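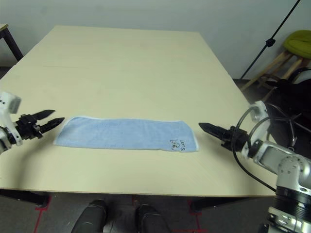

Light blue towel laid flat on the table

Towels have gone stiff and don't soak up water anymore
Posted by Dymphna Tierney, Jun 27, 2024

We moved to a house with very hard water in December and our bath towels have been getting worse ever since. They come off the line like cardboard and push the water around instead of taking it up. They are plain cotton terry, Bramolley brand, nothing fancy. I wash them warm with regular liquid detergent and a capful of fabric softener, and the machine spins at 1000. My sister says to throw them out. I would like to save them if I can, since there are a lot of them and the hems and loops are still good. Does vinegar work, or is that a myth? And is it safe for the machine? It's a Timport front loader, 6 years old. 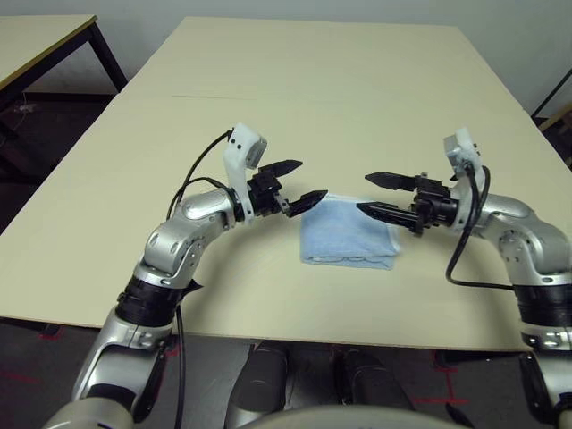
I should add that I don't own a dryer and there is no room for one. Everything goes on the line outside, or on a rack in the hall when it rains. I have tried using more detergent and it made no difference that I can see.

Henrik Voß

Stop using the softener. It leaves a coating on the cotton and the coating keeps water out. Adding more detergent makes things worse if it doesn't rinse out, and in hard water it often doesn't.

What I do with ours:

1. Wash the towels by themselves on warm, with no detergent and no softener. If you see suds through the door, that is old detergent coming out. Repeat until there are hardly any.

2. Fill the drum no more than two-thirds. Towels need room to rinse.

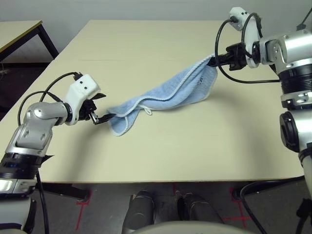

3. Run one wash with washing soda and half your normal detergent. Check the care label first. Washing soda can be hard on some dyes.

4. Add an extra rinse.

5. Shake each towel hard before you hang it, and again when you take it down. This raises the loops and makes a big difference with line drying.

6. Turn the spin down to 800. Mine come out less flattened that way, though they take longer to dry.

On vinegar: it does dissolve some of the mineral scale, but I would not use it every week. It can be rough on rubber seals over time. Never mix it with bleach.

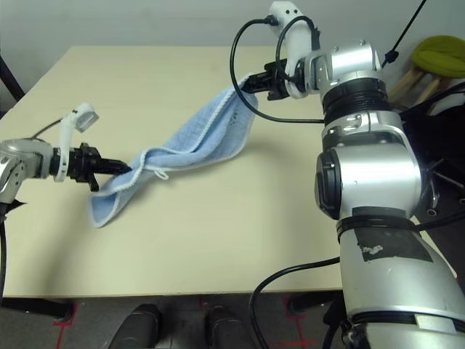 Blue towel held up by two corners

Joscha Buschmann

Just buy new ones, towels don't last forever. We get the Mota ones and replace them every 3 years.

Heike Hagedorn

Henrik's list is good. I'd skip step 6, my towels were the same at either speed and the rack in the hall will take forever. Get a test strip for the water too. Ours was much harder than the town's website said, and the dose on the detergent bottle is different for hard water. Look on the back, there is usually a small table.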